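Two-arm table build – FAQ

Same questions keep landing in my inbox so I'm putting the answers in one place. Will tidy up later. Probably.

What is this?

A tabletop pick and place setup, two arms, one white table, in a shared workshop. Project name is Drorkmont. Goal is to put small stuff away by itself. Pens, scissors, bottles, that kind of thing.

Who's building it?

Me (Gaspard Besnard) and Maxence Jacquet. Maxence does the code, I do brackets, wiring and the swearing. Workshop is the Ultelmont space, second floor.

Is it finished?

No. Started in August, evenings only.

How much has it cost?

Not giving a total, sorry. The arms are most of it and they were second hand. Everything else is bolts, cable and a table.

Do both arms need the same gripper?

Nope. Software treats each side as its own tool with its own offsets. If you swap one, redo the offsets for that side only. Forgot this once, the arm tried to pick up the table.

What objects do you use?

Whatever's in the drawer. Mix of hard, soft, see-through and thin. Clear plastic is the worst for the cameras, flat things are the worst for the fingers. A ruler lying flat is both – leave it for last.
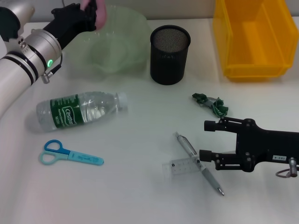
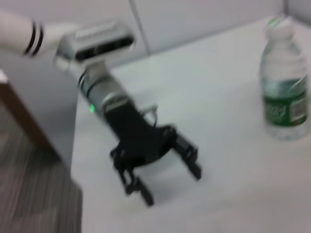
How many picks have you logged?

1,069 at last count. We wanted 1,000 before changing anything big, so now we're allowed to change things. The early ones are mostly junk, wrong lighting.

Where do the logs go?

Old desktop under the bench. One folder per session, plain text plus video. The sorting script is called Stollik, it's ugly, it works. Ask Maxence if you want a copy, he'll make you promise not to read the comments.

Why a white table?

It was there. Also easy to wipe. Downside is glare, and white caps more or less vanish in the wrist view. If you're starting from scratch go for matte gray.

Cables keep snagging on mine. Help?

Leave more slack at the wrist than you think. Turn the last joint all the way both directions BEFORE you tie anything down. Then tie it. We redid ours 6 times. Zip ties are fine for testing, velcro after.

Camera picture is smeary when the arm moves?

Motion blur. More light, shorter exposure, or just stop the arm for a moment before you grab the picture. We do the last one. Slower but who cares.

Grip force – what do you set?

Low. Start so low it drops things and go up from there. Bottles dent and then they slip, and you'll blame the code for an hour.

Is it safe to stand next to?

Speed is capped, there's a stop button on each side, and hands stay off the table when it's live. No exceptions, Maxence included. If you bring kids they stay behind the bench.

Can I come see it?

Yes, evenings after 8, knock loud. Check with one of us first becuase some nights it's in pieces.

Can you share the bracket files?

Soon. The current version has a hole in the wrong place and I drill it by hand every time. Fixed one goes in the Ó Briain folder on the workshop drive, members can grab it from their.

Will you build one for me?

No. Happy to look at yours though. Bring the power supply, everyone forgets the power supply.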